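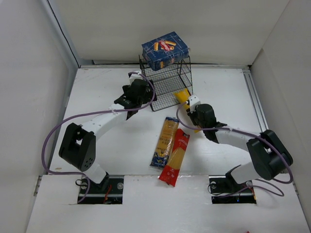
Keeping a two-armed cell going: speaker notes
Dalia Strazds, Plandville workshop evening, 12/04/2019

Opening. Say hello, thank Aisling Corrigan for the hall and for the biscuits, and check that the back row can hear me. Tell them I'm going to talk about looking after the packing cell at Urkbridge, the one with two arms that shifts pasta packets all day, and that I won't be saying a word about the software unless somebody asks very nicely. I've been the person with the hex keys for that cell ever since it was bolted down, and I am fonder of it than is quite decent.

First bit: the morning round. It takes me 20 minutes with a cup of tea and I'd do it in the same order even if I were half asleep (and I have been). Power off, arms resting, hands on the base plates. Each arm sits on a black plate set into a cutout in the table, and I give the plate a good firm push from the front and then from the side. You are feeling for a tick. A loose bolt has a small dry tick to it, and once you've felt one you will know it for the rest of your life. Then a key on the bolt heads, just to feel that they're home. Please don't heave on them! I did, in my first week, and spent the afternoon drilling out what was left.

Pause here and tell the story of the Hukow driver and the missing washer, if time. If not, skip straight to cables.

Cables. Take this slowly as it's where most of our stoppages came from. Ours are purple, they run from the gripper back along the upper link and down towards the base, and they need room to swing. Too tight and the connector at the wrist takes the strain every time the elbow folds. Too long and you have a loop lying about where the other arm can get at it. What I do is move the arm by hand to its furthest reach, then tuck it right up to its own base, and watch the cable the whole way through both moves. My eye wants to watch the gripper, everybody's does, so I have to tell myself off. If the cable goes straight anywhere in that travel, I undo the tie nearest the elbow and let out a bit more. Ties should be snug enough to hold and slack enough that you can turn them with a finger.

Ask for a show of hands: who has cut a cable while trimming a tie? Put my own hand up first.

Tabletop. Wipe it. I know, I know, but a white table shows you things, and the scuffs tell you where packets are being dragged when they should have been lifted. I keep a little sketch of the table in the logbook and pencil in new marks. When we had a run of scuffs all down one side in May, the arm on that side was coming in low, and we put it right before it had done any harm to the fingers. 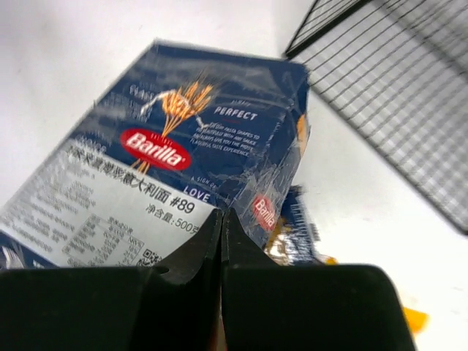 Fingers are the part I fuss over most, and I think they repay it. They do all the touching, so they wear first, and they wear on the inner faces where you can't easily see. Check them with the gripper off and the table cleared, wipe both faces with a dry cloth, and run your thumbnail down each bevel to feel for a burr. Then bring the tips together with nothing between them and look down the line of the slit. It ought to be narrow and upright, and I want it the same width from top to bottom. If it opens out towards one end, a finger has crept on its screws, so slacken both, square them up against each other and nip them down a little at a time, going from one to the other. The wrist camera is worth a look while you're in there, and for that you do want a packet on the table. A navy Barilla box is a brute of a thing to look at, with those white streaks of glare across the blue, and before I start blaming the lens I tilt the box a little and see whether the streaks shift with it. If they do, it's the lamps. If there's a haze that stays put wherever the box goes, clean the lens with a soft cloth, and use a fresh one, please, never the one you've just done the fingers with.

Next, the log. Pass the book round if it hasn't been left in the van again. Every job gets a line, even the dull ones, and the cycle count goes in the margin. We changed the first pair of fingers at 3576 cycles, which felt terribly early, and Aisling was rather cross with me about the cost. I'd still change them on feel. Others in the room will disagree and I'd like to hear from them, so leave a gap for it.

Spares, briefly. One full pair of fingers, one cable for each arm, a bag of ties, and nearly 200 assorted screws of which I use the same five over and over. Mention the Kalniņš drawer cabinet, and that the label maker lives in the bottom drawer.

Putting it back to work. Covers on, tools counted off the table and back in the roll, a slow run with each arm on its own, then the pair together at half speed. I stand with my hand by the stop button for the whole of the first tray and I don't talk to anyone.

Questions. If it goes quiet, ask Aisling to tell the one about the jam on open day. Kettle's on at the back, and the sign-up sheet for the wiring session is by the door.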